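Zoltovel project, software part
Progress report to the Skullomdale fund, 2021-03-02

## Summary

In this period we worked on perception and motion planning for taking apart used desktop computers. The perception module is now stable enough for daily use. The planner is behind the plan by one work package, and we explain the reason below.

## Perception

The label set has now 1,161 images, from the wrist camera and from the fixed cameras together. The most difficult class is still the cables. They cross the motherboard and hide the parts which we want to find, and black cables are easily confused with the fingers of our own gripper.
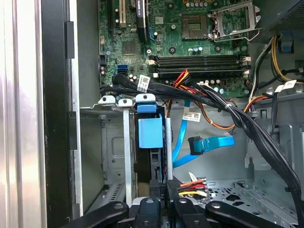 We therefore added a mask of the gripper, computed from the joint positions, before the segmentation step. False cable detections near the fingers went down by 90 percent on our test set. Blue plastic parts, such as the latch on the drive bay, are found well and we use them as landmarks to estimate the position of the case.

## Planning and control

Wedetix, our planning library, received a new collision model for the drive area. The old model treated the case as a closed box with one opening, and many good approach paths were refused. The new one keeps the walls of each drive cage separately. Planning time is limited to 200 ms per request.
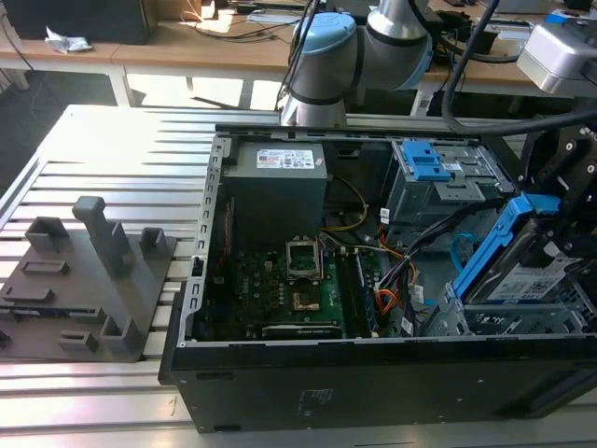

*Figure 2. Work cell with the open tower, the arm and the fixture plate. The drive in its blue carrier is angled upward near the gripper.*

The delay comes from the flexible parts. Wedetix can plan around rigid metal, but it has no good description of a cable bundle. For now we put a simple volume around each bundle and keep the fingers 15 mm away from it. This is safe, but in narrow places the planner finds no path at all.

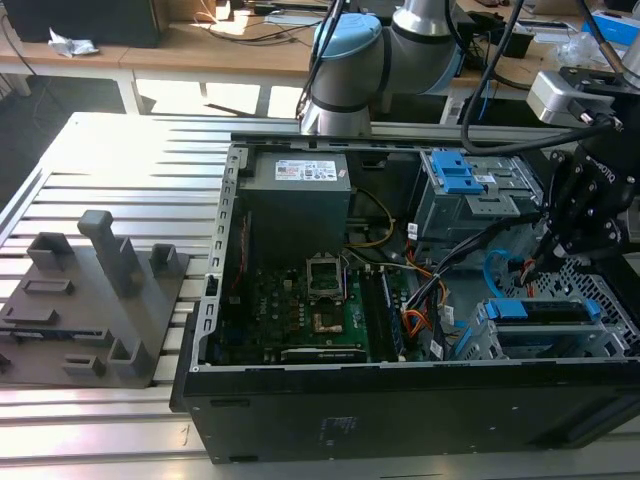 We want to replace the fixed distance by a value which depends on the cable type and on the contact force. The first version of the force monitor is written and runs in simulation. It is not yet connected to the real controller.

## Tooling

The recording tool, Fan, now stores all camera streams and the robot state with one common clock. Before, we had to align them by hand. Old recordings were converted, except those with missing joint data.

## Next steps

- Connect the force monitor to the controller.
- Label more cases with dense cables.
- Deliver the delayed planning package in April.

We do not ask for a change of the budget.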